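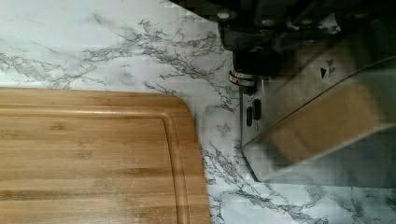
Wrist view, cutting board on the counter, kitchen station at Tristambridge

Ticket 1044
Product: Lerkinow arm controller
Site: Dater demo kitchen, Tristambridge
Opened: 6 April 2022
Status: Waiting on vendor
Subject: Arm stops over the work area and won't take the next command during visitor demo

Hi all, opening this while it's still fresh. We had our open day today, and the kitchen station kept freezing on us in front of people. The arm would come in over the counter, get to the hover point above the cutting board, and then just hang there. No fault light, no beep, nothing on the pendant except the yellow "waiting for view" banner. After 40 seconds it would either carry on like nothing had happened or drop back to idle, and then I had to home it and start my little speech over again (the visitors were very nice about it, but still!).

It did this on four of the demo runs. The rehearsals yesterday were clean, same program, same speeds. I didn't touch the calibration in between.

Stuff I tried between groups, in order:

Restarted the Lerkinow app on the station laptop. The next run was fine and then it froze again on the one after.

Reseated the cable at the wrist. No change that I could see.

Dropped the speed to 35 percent. It froze slower, ha. Same spot, same banner.

Swapped the network cable from the station to the switch. No change.

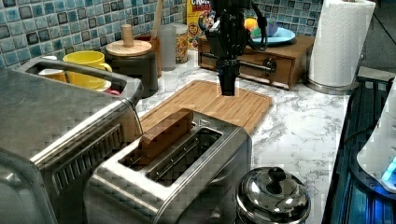
The demo program itself is pretty simple, so I don't think it's the motion. It's the breakfast routine from the November show with the waypoints moved over to suit this counter. If anybody wants to follow along, the hover point is the one with the fingers pointing straight down just above the cutting board, on the far side of the toaster with the wooden toast block standing in its rear slot. From there the program asks for a new wrist view, waits for it, and only then picks its next move. All the freezes were at that one wait. Every other wait in the routine went through fine, which makes me think it's got something to do with the size of the request (that's the only step asking for a full-size picture, the others use the small one).

Things I haven't ruled out: the room was a lot fuller than at rehearsal, so more phones on the guest network. The station is wired, though, so I wouldn't expect that to matter. Also we had the big visitor monitor going in the hallway, and that wasn't on yesterday. I've attached the log export from the laptop. Please don't judge me for the file names.

Update, same day, afternoon

Ran it again at lunch with the doors closed. I got 13 passes in a row with the hallway monitor off and not one freeze. Turned the monitor back on and it hung on the second pass. So I'm feeling pretty good about blaming the monitor! I left it off for the last two groups and told them the live view was having a rest. 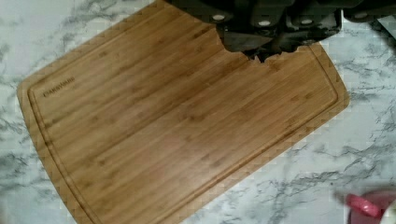 Ayele replied that the log does look like two clients asking for the full-size wrist view at once. The hallway viewer gets served first, and the arm's request sits in the queue until it times out. They want us to set the viewer to the small stream under Display, Shared Views, and to send a second log with verbose turned on. They also asked whether the viewer machine is on the same Lerkinow version as the station.

Answering that here so it's all in one place: no, it's not. The hallway machine is one release behind. It was a loaner from the front office and I set it up in a hurry, so that one's on me. I've updated it now.

Changed the viewer to the small stream as well. The setting doesn't stick, by the way! If you close the viewer and open it again it goes right back to full size, so you have to set it every time. I tried it both before and after the update and got the same thing. I don't know if that's the same bug or a separate one, so tell me if you'd like another ticket.

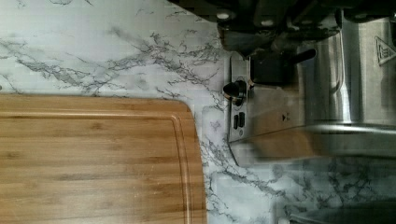

With the small stream set, I ran the routine over and over until it was time to lock up, and I got one more freeze, much shorter, and it recovered without me touching it. So it's a lot better but I wouldn't call it fixed. The verbose log is attached now, and the short freeze is close to the end of it.

What I still need from Ayele:

1. A way to give the arm's own request priority over viewers, if there is one.
2. Whether the timeout can be made shorter. Waiting that long with people watching is rough.
3. A fix for the viewer forgetting its stream size.

We've got a school group coming through next, and I'd love to have the hallway screen back for them because it's the part people crowd around. Until I hear back, the monitor stays unplugged and there's a sticky note on it asking folks to leave it that way. The station laptop is on if you want to remote in, just message me first so I can hit the stop and clear the area.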